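Nustex Pulenura rebounder review: a lot of money for a ball that comes back

Every spring the football catalogues fill up with things that promise to turn a back garden into an academy. Ladders, poles, small orange domes, a belt with a ball on a bit of elastic. I have bought most of them for the under-12s I help coach, and most of them now live in a holdall under the stairs. So when the club asked whether a rebound net was worth putting on the kit budget, I said no, and was told to go and try one first.

The Pulenura is the big one in the Nustex range. It's a square steel frame with a tight net, a pair of folding back legs and a row of notches that let you change the angle. It costs a shade over £300, with pegs and a carry bag included and the target sheet sold separately (more on that later, and not kindly). I've had it since February, which makes it 10 weeks of use, split between our training pitch, my own lawn and a very unhappy stretch on the car park when the pitch was waterlogged.

What they claim

The box says "match-real returns". The website goes further and talks about first touch, reaction speed, weak foot confidence and decision-making. I'd like to know how a net helps with decision-making. It does one thing, and it does it every time. You pass, it passes back. The only decision is whether to go and fetch the ball when you've missed.

There's also a line about the net being tested to 2000 strikes. That sounded fine until I thought about what a squad of children gets through in an evening. A keen lad on his own can rack up a silly number of passes before tea. I emailed Nustex to ask whether they meant hard shots or gentle passes, and got a polite reply telling me the net was of the highest quality. I didn't ask again.

Putting it together

The instructions are a single folded sheet with drawings, and the drawings are of a different model. You can tell from the feet. It isn't hard to work out if you've ever put up a garden goal, but the net goes on with a lot of bungee loops and you have to do them in the right order or the last side won't reach. I did them in the wrong order. Start at opposite corners, work inwards, and leave the top until the end. Wear gloves if it's cold, as the hooks are small and the loops are strong.

Once it's up, folding it flat for storage is quick. Getting it into the carry bag is another matter. The bag has been cut for a frame with no net on it, as far as I can tell, and the zip on ours had given up by the end of the first month. We now use a tarpaulin strap from the garage, which works better and cost next to nothing.
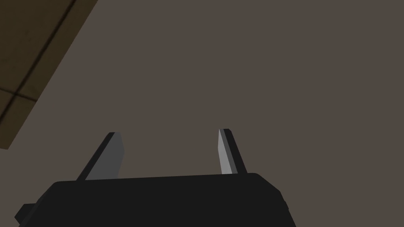
Can it be left outside all year?

Nustex say the frame is fine in all weathers but the net should come off in winter. Ours has stayed out under a cheap cover and there is a little rust at the notches, where the locking pin scrapes the coating away each time you change the angle. A wipe with oil has kept it from spreading so far.

The return

Credit where it's due, the ball does come back well. On short grass, with the frame near upright, a firm side-foot pass comes back firm and straight. Tilt the frame and you get a nice looping return that's good for practising chest control or a header. Our goalkeepers liked it most, which I hadn't expected. Throw a ball in underarm from close range and it comes back quickly enough to keep them honest, and no coach has to stand there volleying at them all evening.

The trouble is the edges. Hit the middle of the net and all is well. Hit the outer part and the ball goes off somewhere else, sometimes sharply to the side, sometimes straight into the frame and back at your shins. Adults can put up with that. A nervous ten-year-old who already thinks he's rubbish at passing doesn't need a machine that punishes him for being slightly off. We ended up putting the younger ones so close to it that they weren't really passing at all, only tapping.

I also don't buy the idea that the return is anything like a match. A team-mate's pass bobbles, arrives late, comes in behind you, comes with a defender attached. The net's return is the same pace and the same line, over and over. After a few sessions the players have learned the net. Whether they've learned anything about football is harder to say. One or two look tidier receiving on their left foot, and they may well have got tidier anyway. They're at the age when it happens.

On the ground

Pegs. The ones in the box are thin wire and they bend. In soft ground they pull out after a few good shots and the whole frame starts walking backwards. In hard ground they won't go in. I replaced them with proper goal pegs and the problem went away, but for this money I shouldn't have had to.

On tarmac it's close to useless unless you weigh it down. There are supposed to be sandbag loops on the back legs. Ours had a loop on one leg. I put a bag of gravel across the rear bar, which did the job and left a mess.

The angle notches are good and the pin is chunky enough to use with cold hands. Show the players how to move it before you let them near it, though, as the frame drops quickly when the pin comes out and there's a pinch point right where you'd naturally put your fingers. There's a warning about this on the sheet, in the smallest type on it.

The target sheet

You can buy a vinyl sheet that clips over the net and has coloured zones on it. It costs extra, the clips ping off when the ball hits near them, and it deadens the return so badly that you may as well be kicking at a hedge. We used it twice. Tie a few bibs to the net if you want targets.

The app

Yes, there's an app. You scan a code on the frame and it gives you drills, or at least it gives you three, and then it asks for a subscription. The free ones are passing, passing with the other foot, and passing with a turn. I've no objection to simple drills, they're what we mostly do, but I don't need a phone to suggest them. It also wanted my location and my date of birth before it would show me a video of a man kicking a ball. I deleted it.

Against the others

I've been able to borrow two rivals, both for long enough to form a view.

The Zallmont is smaller and a good deal cheaper. The net is slacker, so the ball drops short and you have to step in to meet it. I found I preferred that for the younger group, as it makes them move their feet. The frame is lighter and it tips over if a grown-up hits it properly. For one child in one garden I'd pick it over the Pulenura without much thought.

The Painemal is double-sided, so two players can use it at once, and on paper that makes it the obvious choice for a club. In practice the two balls meet in the middle now and then and both go nowhere, to great hilarity. It's also very heavy. I needed help getting it out of the car, and there's no sensible place to hold it. If you've got a shed right beside the pitch, it's worth a look.

And then there's a wall. Our old ground had a brick one behind the changing rooms, and several generations of local players learned to pass against it for nothing. It never needed pegs. If you have a wall, and neighbours who can stand the noise, please try that before you spend anything.
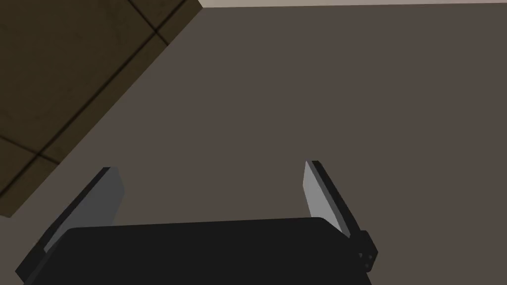 Render: gripper with its two fingers splayed outward.

How it has lasted

After ten weeks the net itself is in better shape than I feared. No holes, a little fraying at one corner where the bungee rubs. Two of the loops have gone slack and one hook has opened up. Nustex sell a spares pack, but it only comes as a full set, so you pay for a whole bag of loops to replace a couple. The foam sleeve on the bottom bar has split along the seam and collects mud. The paint is scuffed, which I don't care about.

The guarantee runs for a year on the frame and doesn't cover the net at all. Read that again if you're buying it for a club. The net is the part that gets kicked.

Should you buy one?

For a team, I can just about see it. It keeps a small group busy and touching the ball while the rest of us deal with something else, and goalkeepers who normally get ignored at training have something of their own to do. We've decided to keep ours, partly because it's been rained on and I doubt they'd take it back.

For a family, I can't recommend it at full price. It's too big for most gardens, it's fussy about the surface, and the child it's meant for will use it madly for a fortnight and then want a kickabout with somebody. Wait for the end-of-season sales, or look second-hand, where there seem to be plenty of them, hardly used. Check the hooks and the notches before you hand over any cash, and ask if they've still got the locking pin.

Good: strong return from the middle of the net, useful for keepers, folds flat, angle easy to change.
Bad: poor pegs, wild returns off the edges, bag too small, net not covered, wrong drawings in the box.
Skip: the target sheet and the app.

Update: Nustex have now sent a second sandbag loop in the post. It's for the other model.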